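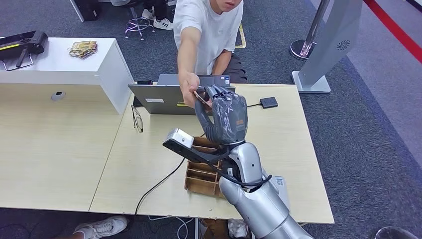
Photo: Siu-ming Kwan / Wernalthorpe, 6 July 2019

Section 2. Setting up the shared desk

The Wernalthorpe shared desk is two tables pushed together and treated as one. Everyone is happy with this arrangement until a pencil finds the seam.

1. Push the two tables together until the long edges touch. Lift them – dragging leaves marks, and the marks get blamed on whoever set up last.

2. Run a flat hand across the seam. If one side is higher, turn the feet on the low table until the step is gone.

3. Put the Pirar organizer on the near part of the desk, wholly on one table. The plywood is thin and the compartments are open, so pens and short rulers are fine. A full mug is a liquid experiment.

Note: The slats are dividers. They are not handles, whatever your hand tells you.

4. Set the laptop behind the organizer and open it. Leave enough room to get a pen out without knocking the lid.

5. Lay phones flat. Fold eyeglasses before putting them down, and keep them out of elbow range of the laptop. Elbow range is longer than you think, especially when passing things across the desk.

6. Plug in. Any cable that goes over the front edge should hang clear of knees and chair arms. Tie up the extra length under the tabletop if you have the patience.

CAUTION: Do not run a cable down through the seam. It will fit. Then somebody will push the tables closer together.

7. Check the floor last. Pick up cable ties, pen caps and scraps of tape, then sweep the part you can reach and the part you were hoping to skip. Allow 30 minutes for the whole job the first time.
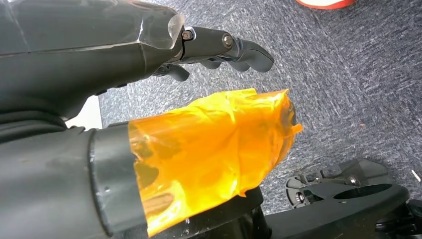
Malsha Bepari writes that step 7 ought to be step 1, as she has twice crawled under a finished desk after a pen cap and come up with her head under the organizer. She would also like it known that 30 minutes is optimistic.

We have left the order alone. Sweep first as well if you like, but sweep last regardless.

8. Before leaving, empty the organizer of anything that isn't stationery and wipe both tabletops with a barely damp cloth. Keep the cloth off the plywood.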